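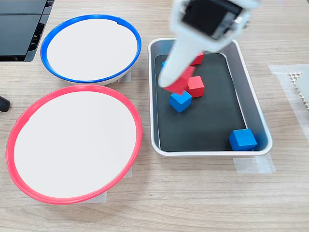

4 min read

I'd been meaning to go to the Metell open day for ages, and this September I finally got myself on the early bus to Villalba and went! Doors opened at 9 in the morning, I was there at ten past, and there was already a line for coffee. (Get the coffee. Get the almond thing next to it too.)

If you haven't been, Metell is the old thread works up behind the station, and these days it's full of workshops and studios and a few rooms I couldn't put a name to. They hand you a folded map at the door with 782 printed on the front, your raffle number. Mine didn't win anything, and I'm over it, mostly.

I started on the ground floor with the bookbinders, got lost looking for the stairs, walked through the same courtyard a couple of times and ended up on the side I'd wanted all along, the sorting and play rooms. I used to run an after-school club and I still can't walk past a table with blocks on it. Red and blue, small, wooden, tray, bowls, that's me gone for half an hour. My feet were very grateful for the stop.

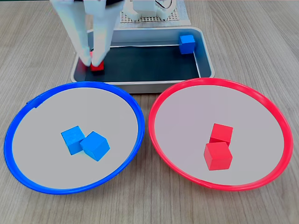
Color sorting was the thing I loved best when I had the club, and I'd forgotten how much of it comes down to what you sort into. We used old ice cream tubs, all the same white, and the little ones forgot which was which every single time. A rim in the right color fixes that without a word from anybody: blue cubes on the blue-rimmed dish, red cubes on the red-rimmed one, and the middle left pale so the blocks really show up. I liked how wide and open they were, too. Two blues had ended up leaning on each other and there was still acres of space around them, whereas our tubs were always jammed. I'm going to look for something similar for my niece's birthday, though I suspect she'll put crackers in it.

Next I went up to Arine on the second floor, the people who make the felt storage baskets. Gorgeous, and way out of my budget, but they had a seconds table by the window and I came away with a small green one for 4 euros. It sits a bit crooked. I've got my keys in it already. They let you have a go at the felt press as well, if you don't mind waiting behind a lot of very determined children.

Lunch was in the yard, lentils or lentils with sausage, and then I went back for another look at the sorting table before the afternoon talk (of course I did).
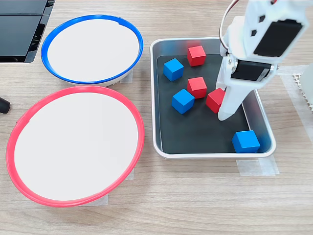

Setting up a table so it stays set up is half the work with any kids' activity, and I always did it badly. I'd get everything lined up and one elbow later it was on the floor. So I was delighted to spot little bits of see-through tape down by the bowls, on the bare wood, and I'm stealing that. The six cubes all together in a metal tray with raised sides is a good one too, much better than my old cardboard lid, which had gone soft at the corners by the first winter.

The talk was by Taniritz, who do the wooden toys, and it was mainly about paint. I know! But I took 2 pages of notes. The room holds 100 and every seat was taken, so go early if you want to sit near a fan.

I got the late afternoon bus home with my crooked basket and another almond thing in a napkin. Entry's free, the map's free, and the lockers by the front door take a coin you get back.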